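This site uses cookies to keep you logged in to the list archive. Accept / Settings

Subject: Re: [oldhouse] pedestal sink or vanity in a tiny half bath?
From: Bianca Barbu
Date: December 20, 2023

Tae-yang Hong wrote:

> We're down to the last big decision on the Dolberg Street house. The half
> bath is tiny and the old vanity is falling apart. I love the look of a
> pedestal but my contractor says we'll regret losing the storage. Also he
> wants to charge $900 to move the drain, which seems like a lot. Has anyone
> here made the switch and been happy?

Tae-yang, yes! Do it! We switched in February and I still smile when I walk past the door. The room feels like it grew. You can see the floor all the way to the back wall, and if your house has the original hex tile (ours did, under 2 layers of vinyl) that alone is worth the trouble.

About the drain: get a second quote before you agree to anything. Our first guy wanted around 1,000 and the one we hired did it for $228 plus the trap, and he was in and out before lunch. The difference was that he looked for a basin that suited the pipe we already had. Measure from the finished floor to the center of the drain and take that number with you when you shop. Do the same for the supply lines, so you know whether they'll hide behind the column.

Then there's the wall. A pedestal doesn't carry the whole load by itself, so you want solid blocking between the studs for the bolts. If the plaster is already open, put in more lumber than you think you need (we ran ours wide enough for a towel bar too, and I'm so glad).

For faucets, I'm completely sold on bronze against white. I was worried it would look gloomy, and it's the warmest thing in the room! Separate handles suit an old house, and a tall curved spout leaves plenty of space to fill a pitcher or wash a paintbrush. Look for a basin with a broad, flat rim, too, wide enough to stand a can or two on.

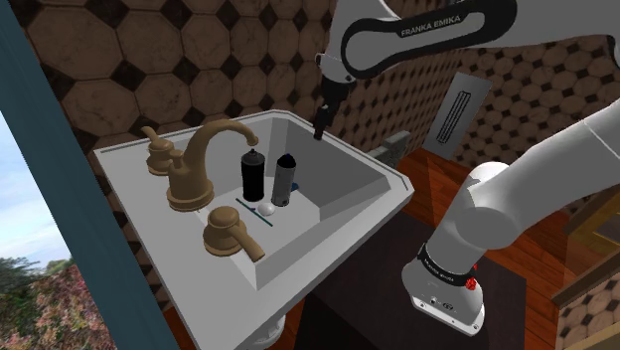 Cornel Grecu wrote back to me off-list that he'd still take a vanity in any bathroom people shower in, and that he put his pedestal downstairs for guests and kept the drawers upstairs. I think that's fair. In a half bath, though, what do you really store? Ours holds spare toilet paper and hand soap, and all of it fits in a shallow cabinet we set between the studs over the toilet.

One more thing, and then I'll stop. Don't caulk the base to the floor right away. Use the sink for a couple of weeks first and check the trap with a dry paper towel every few days. We had a slow drip at the slip nut, and it was a five-minute fix with nothing to scrape off.

Please post how it goes, and tell us if you find hex tile!

Bianca

Last updated: December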